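Board index > Live Sound > Small Rooms and Bars

Delay speakers in a long skinny room, do I need them or am I being talked into it?

lowmidmike
Posted 2025-04-01

Hi all, long time reader, first real question. I run sound at a place called the Lollcombe, which is an old shoe store that somebody turned into a music bar. The room is 63 feet deep and 29 feet wide, stage on the short wall, bar along the left side from halfway back. Hard plaster on both sides, wood floor, pressed tin ceiling. You can guess how it sounds.

We have two tops on poles and two subs under the stage lip. Up front it's loud. At the back it's mush, and people at the back talk over it, so the band turns up, so I turn up, and then the front row leaves for the patio.

The owner got a quote from a local install company that says we need a second pair of speakers halfway down the room, on a delay, plus a new processor. $4000 all in. She's willing to spend it but she asked me whether it'll work and I didn't have a good answer.

I met her for coffee to go over the quote and I ended up drawing the room on the back of it, with arrows going everywhere. She asked why the sound can't just be "the same everywhere" and I gave her a speech about reflections that I don't think either one of us followed. I'm better at doing this stuff than explaining it. 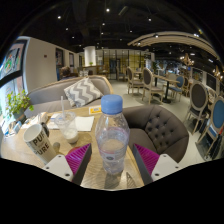 Anyway, what she really wants is for the folks at the bar to be able to hear the words. She doesn't care about bass back there. She'd be happy with less of it, since the bartenders can't hear orders during the louder sets. So my questions are: are delays the right fix for a room this size, and if they are, does the processor have to be new or can my desk do it? It's a little digital mixer with four spare outputs and delay on every one of them.

Sorry for the long post.

tallpaul_foh
Reply

Not too long at all, I wish everybody gave room dimensions.

Yes, delays are the right fix, and no, you don't need a new processor. If your desk has delay on the outputs you already own the expensive part. Two small speakers, mounted high, pointed down at the bar crowd, high passed pretty aggressively. Turn them up until people at the back can follow the lyrics and then bring them down a hair. If somebody back there can point at the speaker and say "it's coming from that one" it's too loud.

I did this in a church hall a bit longer than yours and the mains came down a good amount once the back was covered. The front row will thank you.

Wendlebury
Reply

I'm going to disagree with Paul here, at least on the order of things. You have plaster on both sides and a tin ceiling. Adding two more speakers to a reflective room means two more sources bouncing off the same plaster. I would put the money on the walls first.

Where are your tops aimed right now? On poles, on a low stage, in a narrow room, I'd bet they're pointing straight down the room and hitting the people in front in the face, and a whole lot of it is going into the side walls by the third table. How high are they?

lowmidmike
Reply

Horns are at seven feet, give or take an inch. Straight ahead, no tilt. And yeah, they're close to the side walls, because that's where the poles fit.

Wendlebury
Reply

OK so that's your first free fix. Get them up as high as the ceiling lets you and tilt them down so the horn is aimed at the back third of the crowd. The people up front end up under the pattern and the people at the back end up in it. Toe them in a little too. It costs you a pair of tilting brackets and one afternoon.

Then hang something soft on the back wall. I don't mean egg cartons. Thick panels, or even a heavy curtain with plenty of fold in it and a gap behind. The slap off that back wall is what's wrecking the words.

tallpaul_foh
Reply

I agree with all of that and he should do it this week. But I've tilted speakers in plenty of long rooms and it only goes so far when there's a bar full of people yelling for drinks. You're fighting noise as much as you're fighting the room. Panels don't make the vocal any louder at the bar. A speaker near the bar does.

karla.arriaga
Reply

Hi Mike, Karla Arriaga here. I do small installs under my own name (Arriaga Sound, it's just me and a van) so take this as coming from somebody who sells this stuff, though I'm nowhere near you and not pitching.

You're both right and I think the quote is the thing to look at. Can you post what's on it? Four grand can be fair or silly depending on whether it includes rigging, cable runs and somebody coming back to tune it.

lowmidmike
Reply

Sure. It's two Tranano 8 inch speakers with wall brackets, one Asum processor, cable, labor, and a line that says "system optimization." The gear part is $2396 and the rest is labor. I don't know either brand, to be fair.

karla.arriaga
Reply

Thanks. I've put in the Tranano eights a few times, they're fine for speech and vocals, a little bright, easy to tame. The Asum is a nice box but you'd be paying for it to do one delay and a couple of filters, and your desk does that already.

The one argument for it is if other people use the room. If you've got guest engineers showing up with their own desk and plugging into left and right, then your delay settings walk out the door with your mixer, and a fixed processor starts to make sense. Does that happen?

lowmidmike
Reply

Twice last year, both in December, both times for private parties. Otherwise it's me every night.

karla.arriaga
Reply

Then I'd skip it and make those two people use your desk!

Ask the company to requote without the processor and to spell out what "system optimization" means. I'd want it to say someone measures the room, sets the time and level for the delay pair, and comes back after you've done a couple of busy nights. An empty room and a full one are different animals and the bar end changes the most.

reverb_ron
Reply

Every time one of these threads comes up it ends in more speakers. We used to do rooms like this with two boxes on sticks and a band that knew how to play quiet. Has anybody asked the drummer to use lighter sticks?

tallpaul_foh
Reply

Ron, you say this every time and every time it's a good point and every time the drummer says no.

reverb_ron
Reply

Mine says yes. I married her.

lowmidmike
Reply

Ha. Our house drummer might go for it, the touring ones, no chance.

Dumb question about setting the delay time. Do I just measure from the mains to the new speakers and type in the distance? The desk lets me enter feet.

Wendlebury
Reply

Start there, yes. Use the distance from the main to the delay speaker on the same side, then add a few milliseconds more. Your ear locks onto whatever gets there first, so if the mains arrive slightly ahead, the sound still seems to come from the stage even though the bar speaker is doing a lot of the work. Go too far and it turns into an echo. Play a click or a dry snare sample through the whole rig, stand at the bar, and nudge it until it snaps together.

And do one side at a time, with the other one muted. Makes it so much easier to hear.

tallpaul_foh
Reply

What he said. High pass them somewhere in the 150 to 200 range to start. Keeps the bass away from your bartenders and keeps the mud down.

Also check your polarity before you spend an hour blaming the delay time. Ask me how I know.

lowmidmike
Reply

OK, update for anybody who finds this later. I borrowed a pair of tilt brackets and got the tops up to nine and a half feet, aimed down, toed in a bit. Did one show like that so far. Huge difference up front, I had people standing by the stage for the whole set — first time in ages. The back is better but Paul's right, once the bar got busy the vocal sank again.

So the plan is curtain on the back wall (owner's cousin has some old theater drapes in a garage), then the two delay speakers without the processor. She already called the company and they said no problem on the requote, and they were pretty nice about it.

Wendlebury
Reply

Good order to do it in. Make sure those drapes are flame rated before you hang them in a bar, though. If there's no tag on them, assume they aren't.

lowmidmike
Reply

Hadn't thought of that. She's going over to look for a tag tonight.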